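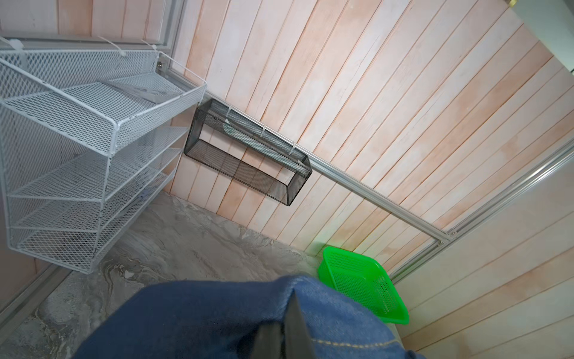
The Wunlow Four-Tier Mesh Rack and Rail Basket

If you have a bit of wall that never seems to earn its keep (the strip beside the back door, say, or the corner where the ironing board leans), the Wunlow set was made with you in mind. It pairs a white wire mesh rack, four trays tall, with a long black mesh basket that hangs beside it on an aluminum rail. We have been selling them together at Filtuvell for a good while now, and they remain one of the things customers write to us about most warmly.

Each tray on the rack has a raised lip at the front, so you can slide in a stack of cards, a pair of gloves or the mail without it all creeping out onto the floor. The edges are rounded and coated in white, and they are kind to sleeves and knuckles. We find that flat things do best on the top tray, where you can lay a folder or a sheet of card right to the back and still see it from standing height. The lower trays are happy with small odds and ends, the sort of thing you put down on your way in and want again on your way out.

The basket is a long, open box in a finer mesh. Dirceu Dantas, who drew up the set for Wunlow, wanted something you could drop a rolled-up scarf or a handful of paintbrushes into without looking, and he kept the top fully open for that reason. It's light enough to move along the rail when you change your mind about where it belongs, and you will change your mind, we all do!

Fixing it up

Both pieces are held to the rail with plain white zip ties. We did try other ways. Hülya Yalçınkaya, who looks after our display wall, went through clips, hooks and a rather fierce sort of clamp before coming back to ties, and she hasn't had to apologize to a customer about them yet. Two ties along the back edge will hold the rack, and three along the top of the basket, spaced evenly, keep it from tipping forward when you reach in. Pull them snug, check that everything sits where you want it, and only then trim the tails. Trim them close, please — a cut tie end is a nasty little thing to catch a finger on.

The rail should be screwed down before you hang anything. If you are joining two lengths at a corner, put the joint together on a table first and tighten it fully once it's up against the wall. On a boarded or paneled wall, have a look for what is behind the boards before you choose your screws. We don't include wall screws with the set, as the right ones for a plank wall are seldom the right ones for brick.

You can run the rail level, or on a slope if that suits the wall. Several customers have fitted theirs under a staircase. A sloping basket will let round things roll to the low end, so keep it for brushes, cloths and other items that stay where they are put.

Looking after it

A soft brush or the small nozzle on the vacuum gets dust out of the mesh, and a damp cloth does the rest. Dry the rack afterward, paying a little attention to the places where the ties go round. Please don't use scouring pads on the white coating.

What comes in the box

One white four-tier rack
One black mesh basket
A bag of 12 white zip ties, which leaves you plenty of spares

Rail is sold separately and cut to order. Tell us the length of your wall and whether you need a corner, and Ronaldo Medeiros in the workshop will make up the pieces. Cut rail can't be returned, so do measure twice.

Orders placed by 29th July will go out with the current batch. After that we are waiting on the next delivery of baskets, though racks on their own can still be sent. If you have a question about your particular wall, write to Jussara Marinho at the order desk, and send her a rough sketch with the measurements if you can.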